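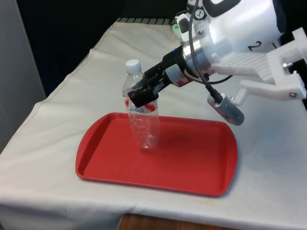 Posted by Davoud Farahani in Home & Kitchen > Water, March 2023
383 views

Can I keep refilling the same disposable water bottle, and if so for how long?

Settle something for my household. I buy a bottle of water when I travel, drink it, and then keep the bottle. I fill it from the kitchen tap, put it in the fridge, drink it, fill it again. The one I'm on now has been with me since a trip to Fordale, and I would put its age at several weeks. The label has mostly given up. Otherwise I consider it to be in excellent health.

My brother-in-law, who owns a steel bottle and would like you to know it, says I am slowly poisoning myself. He has been saying this since last May, and I have been drinking from these things the whole time. My daughter says the plastic is fine but the bottle is "a petri dish with a lid." My wife says she doesn't care what happens to me as long as the bottle stops falling over in the fridge door and rolling into the yogurt.

So, three things. Is the plastic itself a problem if I reuse it? How do you wash something with a neck that narrow? And is there a sensible point at which a normal person throws it out? I'm not looking to buy anything. I have been told about the steel bottle.

We're on town water here in Lulton, if that matters. It tastes a bit like a swimming pool in summer and fine the rest of the year.

Natsumi Nishimura
Member, 2786 posts

Your daughter is closer than your brother-in-law, which I'm sure will please everyone.

Most of those bottles are PET. Look for a 1 in the little triangle on the base. The story that goes around is that refilling them releases something terrible, and for cool tap water in a fridge the evidence for that is thin. Small amounts of a few things do move from the plastic into the water over time, and heat speeds it up. So don't pour hot tea in it, don't leave it on the dashboard in summer and then drink from it, and don't run it through the dishwasher, where it will come out looking like a prune anyway. There are also studies on tiny bits of plastic coming off bottles, and more off the caps when they're opened and closed a lot. What that does to a person is still being argued over by people with better equipment than mine. If it bothers you, that's a fair reason to switch. I wouldn't lose sleep over what you've already drunk.

The part I would worry about is your mouth. Every time you drink, some of you goes back into the bottle. Leave that at room temperature for a day and it becomes a small community. The fridge slows this down but doesn't stop it, and the threads under the cap are the worst spot because water sits there and no one ever looks.

How to wash it:

Take the cap off and wash it on its own with dish soap and an old toothbrush, inside and out. Do the threads on the neck the same way.

Put a drop of dish soap in the bottle with a little warm (not hot) water. Add a spoonful of uncooked rice. Cap it and shake it for longer than feels dignified. The rice does the scrubbing your brush can't. Pour it out through a strainer, or you'll be picking rice out of the drain.

Rinse until there are no bubbles. Then stand it upside down in the dish rack with the cap off until it's dry. People skip the drying, and then they put the cap on a damp bottle and leave it in a cupboard for a week – and that's where the smell comes from.

I'd do that every day you drink from it. Once you realize it takes longer than washing a glass, you may find the whole arrangement loses some of its charm.

As for when to quit: throw it out when it's scratched up inside, when it has gone cloudy, when the cap doesn't seal, when it's creased enough that the folds hold water, or when it smells of anything after washing. Several weeks would be past my limit. I give mine a few days, mostly on trips, and then they go in the recycling.

For the yogurt problem, lay it flat on a shelf with something heavy on each side. Or drink from a jug and a glass like our ancestors did.

Oldřich Urban
Member, 7 posts

Been refilling the same one for two years. Never washed it. Never sick. People worry too much.

Rin Kamata
Member, 900 posts

Oldřich, I have a great many follow-up questions and I don't want any of them answered.

Davoud, agree with nearly everything Natsumi said. Two additions. If rice feels wasteful, crushed eggshell does the same job, although then you have eggshell in a bottle, so think it over. And for a stale smell, a spoonful of baking soda in water left overnight works well, rinsed out in the morning. Don't follow it straight with vinegar and then screw the cap on. I did this in my sister's kitchen and we found the cap behind the stove when she moved.

On the swimming pool taste, that's chlorine, and a good part of it will go if you let the water stand in an open jug in the fridge overnight. Depends what your town uses, some of them use a kind that hangs around longer. I used to live over in Nelten and ours tasted of pennies, so count your blessings.

Davoud Farahani
Original poster

Thanks, all. Did the rice. The water came out a color I'm not going to describe to my brother-in-law. The bottle has been retired, and there's a jug in the fridge now – my wife says it takes up too much room.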